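Comstead Heavy Tea Towel, Marigold
Item 121 / Kitchen / Towels & Cloths

A towel for people who own a dishwasher and don't trust it.

The Comstead is a big, plain cotton towel with a hanging loop at one corner and no sayings on it. We were offered a version with a rooster. We passed. It comes in packs of 2, in Marigold or a gray called Doherty, which the mill named after somebody and won't tell us who.

Out of the pack it will push water around a plate without picking any up. Wash it three times before you form an opinion. Skip the fabric softener, now and forever, as it coats the cotton and you'll be back to pushing water around. Tumble dry on low or hang it over the oven door like everyone else does.

It wrinkles. If you iron tea towels, we admire you and have nothing to add.
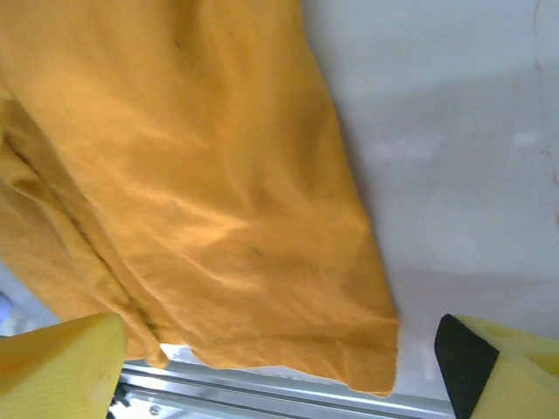
Yiğit Kozan wrote in to say three washes was optimistic and his took five, but that he now dries the good glasses with it and gets no lint at all. He'd also like it in green. So would we. The mill has been told.

Specifications
Material: 100% cotton, both sides
Colors: Marigold, Doherty
Loop: one, cotton tape, sewn into the corner
Wash: warm, with like colors. Marigold bleeds a little the first time, so keep your white shirts out of it
Shrinkage: up to 3%, nearly all of it in the first wash
Pack: 2 towels, paper band, no plastic
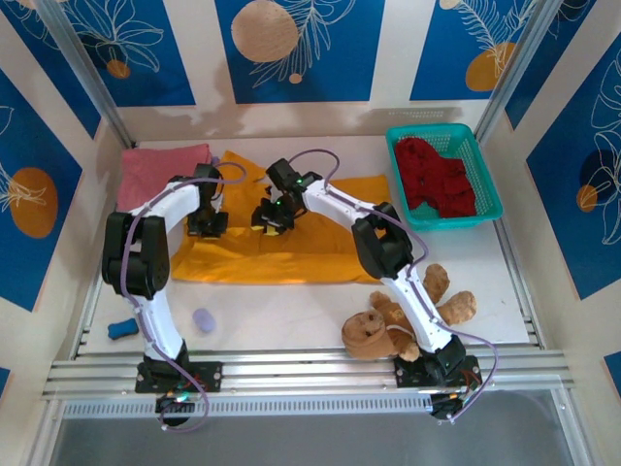

Comstead towel in Marigold. Also sold in Doherty.

What it isn't good for
Polishing silver, straining yogurt (too thick, you'll be there until June), or picking up a hot cast iron pan. It is a towel. For pans, see the Jarari oven mitt, an ugly thing that works very well.

Shipping and returns
Orders leave our warehouse within two working days. Unwashed towels can come back for a full refund. Washed towels can come back if a seam has failed, and we'll send a new one without making you fill in much. If the loop comes off, write to Vichien Somboon at the repairs desk, who will sew it back on and enclose a short note about pulling.

Page updated 23 February 2019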